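A Note on the Slow Release Fault

21 June 2019

Readers of this blog will know that I have been responsible for the hand-held grippers on the Fekard project since last September. I had intended to write this month about the cloth work in general. A fault report has taken up most of the time set aside for that, so the report is what follows.

On run 604 the left unit failed to open when the trigger was released. The operator let go, the fingers stayed shut on the fabric, and the operator, assuming the cloth was free, moved away from the bed. The cloth came along, and so did a lamp on the bedside shelf. The lamp was broken. There was no injury, but the incident was entered as a safety matter, and I believe that was correct. A gripper that holds on after it has been told to let go is a pinch hazard, even at the low forces we use.

The unit was withdrawn the same day and opened on the bench at Arkumau. The return spring was within its limits. The fault lay in the pivot on one finger, where fine lint had worked in behind the screw and packed down with the grease. Cotton was the worst for this. The finger still closed normally under the trigger, which pulls hard, but the spring alone could not always bring it back. We went through the earlier logs and found 11 runs with a late release, none of which had been reported. Operators had been giving the handle a small shake and carrying on.

The following measures are now in force for all fabric tasks. Pivots are to be brushed out every 12 runs and regreased sparingly. Each operator is to open and close both units seven times, with no cloth in them, before the first run of a session. Any release that needs a shake is to be written down, and the unit set aside. The area beside the bed is to be cleared of glass and anything with a cord.

Work on bed covers has resumed under these rules, with one unit gathering the cloth and a clamp holding a corner.
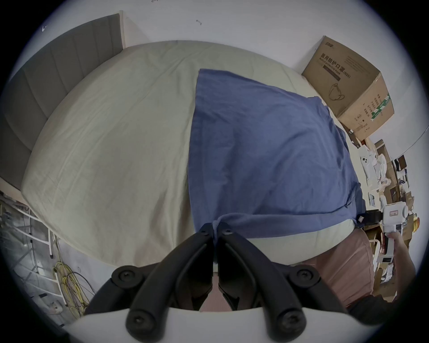

Wulan Lumenta has objected that 12 runs is too long an interval for fleece, and that at Ginting the same pivots were binding after seven. She would also prefer a sealed joint to any amount of brushing. I agree with her on the first point, and the interval for fleece will be shortened. The sealed joint has been priced with Urkasham and would mean new fingers for every unit, so it must wait for the next order. Until then the brush stays in the case with the tools.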